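The Office Coffee Corner: What We Learned From One Table
Speaker notes, Stamden facilities meetup, October. Slot is 19 minutes including questions.

Slide 1. Title
Wait for the people at the back to find chairs. Say hello. Ask who here is responsible for a coffee machine, then who volunteered for it. Let the second silence run a little.

Slide 2. Where we started
Boiko has three floors and used to have one kitchen. The coffee came from a pod machine that made a noise like a printer being sat on. Last year we went through nearly 3,000 pods, and I carried most of them to the bin myself. Management asked for "something nicer." They did not say what, which left me free to make my own mistakes.

Slide 3. The table
Spend time here. People argue for weeks over the machine and then put it on whatever is left over from a meeting room. Ours is a white one from Skanwood. White looked great in the catalog. White also keeps a full record of everybody's morning. If you are buying now, buy something the color of coffee.

Mention the carpet too. Dark gray, and I will defend it to anyone. It has forgiven us many things.

Slide 4. Beans, grinder, cup
Leave this one up while you talk about grinding.

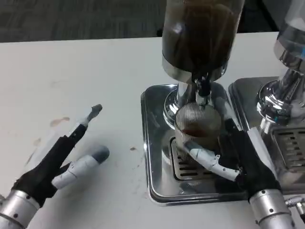 Grinder with beans in the hopper, mesh cup under the spout. Note the tabletop.

Points to make:
Clear hopper: good, because people can see when the beans are low. They will still not fill it.
Mesh cup: looks very smart, and ground coffee gets into places you did not know it had. Tap it out over the sink, please, and not over the drip tray.
Drip tray: the slots are there for a reason. Polished steel shows fingerprints from across the room. Budget for cloths.
Brown stains: we get them within the hour. Wipe them while they're small. By 4 p.m. they have opinions about staying.

Slide 5. The rota
Short slide. We had a cleaning rota with 13 names on it. Pause. Next slide.

Slide 6. What replaced the rota
A cloth on a hook, at eye level, next to the grinder. That is the whole system. We call it Zeltum internally because a project needs a name before it can have a budget code. The budget came to $1,763, most of it spent on the grinder. The hook was two dollars and has done more work.

Slide 7. Questions
Someone will ask about oat milk. Say it belongs to the fridge team. If nobody asks anything, go back to slide 4 and ask them where they would put the sponge.

Leave the clicker on the lectern. Last time it came home in my coat.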